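Where Does Cloth Come From?

Kids' Explainers: How Things Are Made

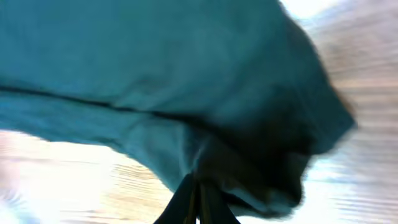
You are probably wearing cloth right now. You sleep under it, dry yourself with it and sit on it. People have been making cloth for thousands of years, and the basic steps have not changed very much. You start with fibres, twist them into yarn, and then join the yarn together.

What is a fibre?

A fibre is a very thin strand, a bit like a hair. Some fibres come from plants. Cotton grows as a white, fluffy ball around the seeds of the cotton plant. Linen comes from the stem of a plant called flax. Other fibres come from animals. Wool is the coat of a sheep, and silk is made by the caterpillar of a moth. One silk cocoon can be unwound into a single thread hundreds of metres long.

There are also fibres made in factories. Polyester and nylon are made from chemicals that mostly come from oil. The chemicals are melted and pushed through tiny holes, something like the holes in a shower head. They come out as long threads and harden as they cool.

Turning fibre into yarn

If you pull a bit of fluff off a cotton ball, it comes away easily. Now twist the fluff between your fingers while you pull. It gets longer and thinner, and it is much harder to break. The twisting makes the fibres grip each other. This is called spinning.

For a long time spinning was done by hand, with a stick called a spindle. Later people used spinning wheels. Today machines do most of it, and they can spin many yarns at the same time.

Weaving and knitting

There are two main ways to turn yarn into cloth.

In weaving, one set of yarns is stretched tight on a loom. These are called the warp. Another yarn, the weft, goes over and under them from side to side. Bedsheets and jeans are woven. If you look at a pair of jeans closely you will see slanting lines. That pattern is called twill, and it comes from the weft going over or under more than one warp yarn at a time.

In knitting, the yarn is made into rows of loops, and each row is pulled through the row before it. Loops can stretch and spring back. T-shirts and socks are knitted, even though the loops in a T-shirt are so small that you may need a magnifying glass to find them.

How does it get its colour?

Most natural fibres are white, cream or brown. Colour is added with dye. Long ago, dyes came from plants, insects and even sea snails. A blue dye called indigo came from leaves. A purple dye made from sea snails was so hard to get that only rich people could buy much of it. Most dyes used now are made in factories.

Cloth can be dyed at different stages. Sometimes the loose fibre is dyed, sometimes the yarn, and sometimes the finished cloth. Striped cloth is often woven from yarns that have already been dyed different colours.

Try it: weave a paper mat

You will need two sheets of paper in different colours, scissors and glue.

1. Fold the first sheet in half.
2. Cut slits from the folded side, a finger's width apart. Stop two fingers before the open edge.
3. Unfold the sheet. This is your warp.
4. Cut the second sheet into 12 strips. These are your weft.
5. Push the first strip over one, under one, all the way across.
6. Start the next strip the opposite way, under one and then over one. Slide it up close to the first.
7. Keep going until the mat is full. You may have strips left over.
8. Glue down the ends.

If you want a twill pattern, go over two and under two, and move along by one slit each time you start a new strip.

Words to know

Dye: something that gives cloth a colour that stays in.
Fibre: a very thin strand.
Loom: a frame or machine for weaving.
Warp: the yarns held tight on a loom.
Weft: the yarn that goes across the warp.

Written by Mahtab Akbari. Last updated 6/24/19.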